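I finally got to the Hollora box, and I stayed up way too late with it!

For anyone new around these parts, I've been piecing together my grandmother's side of the family for three years now, mostly in the evenings after supper, and the part that always stumped me was the stretch before they moved to Istia. I had names on the backs of photographs and one baptism card with a water stain right across the date. That was it. Then last month the historical society in Hollora put its old newspaper death notices online, 845 of them, scanned and typed out (bless whoever did the typing, some of that print is terrible).

I searched our surname first and got nothing. Then I remembered that my great-grandmother's brother spelled it with one L for most of his working life, so I tried it that way and there he was! A whole column! He'd worked at the creamery for 31 years, sang bass in the church choir, and was "survived by a sister at Tomoana," and that sister is my great-grandmother. I had no idea she'd ever lived in Tomoana. I said it out loud to an empty kitchen.

What I love about these old notices is how much they squeeze in. The newer ones give you the dates and the schools and who's left behind, and I'm grateful for every word of it, but the old ones will tell you that the roads were bad on the day of the funeral and folks came anyway. His lists the pallbearers by full name. Two of them share a last name with the witness on my great-grandparents' marriage record, so guess what I'm looking up next.

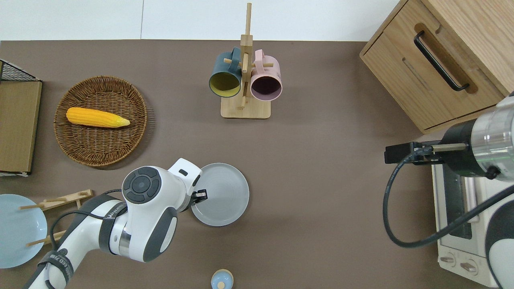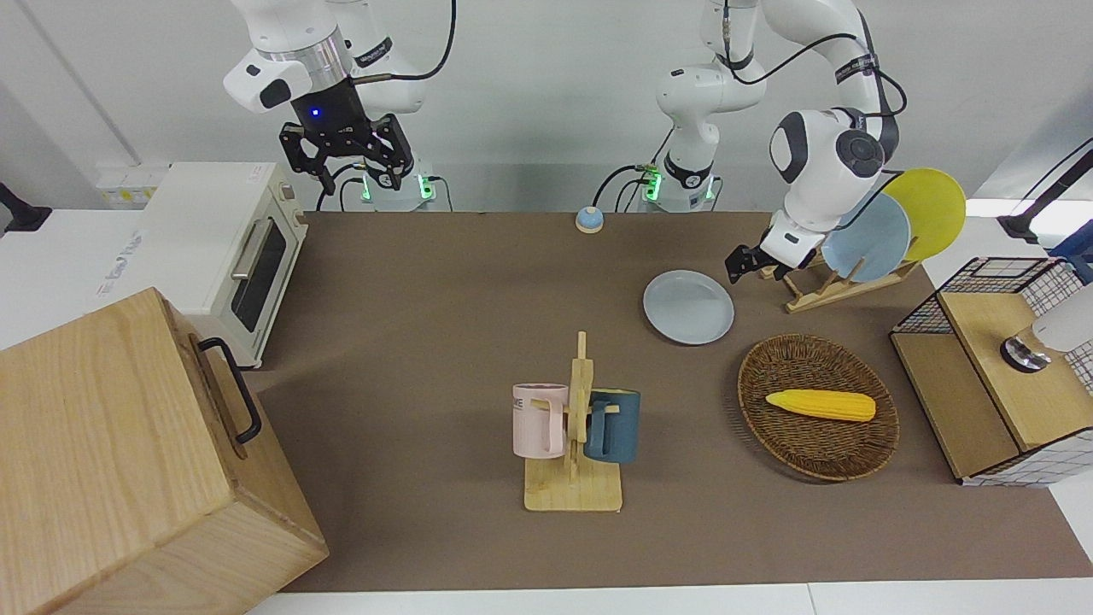 Back to the sister at Tomoana. If she was there when he died, then the family story about everyone coming straight to Istia together is off by a good few years, and I'm so happy about it. It means there's a whole town's worth of records I haven't touched. School rolls, church books, maybe a city directory. I wrote to the library in Tomoana that same night and they answered before lunch the next day to say their burial register is on film and they'll check a span of years for free if you keep it reasonable. I asked for 17. I hope that counts as reasonable.

A few things that helped me, in case you're digging too. Try every spelling you've ever seen, including the ones you're sure are mistakes. Search for the married names of the daughters, and search the town names by themselves, which is how I found a second notice, for a cousin in Irnevari, that never mentions our surname anywhere except in the list of nephews. And read the notices for the neighbors! Ours turn up in other people's funerals all the time, bringing flowers or playing the organ.

I still can't find a notice for his wife. She's named in his as "the former" somebody, and the fold of the paper runs straight through her maiden name. I can make out a B, or possibly an R, and then "-ley" at the end. If you have any Hollora people with a name like that, please leave me a comment. I'll be going through the October notices again tonight.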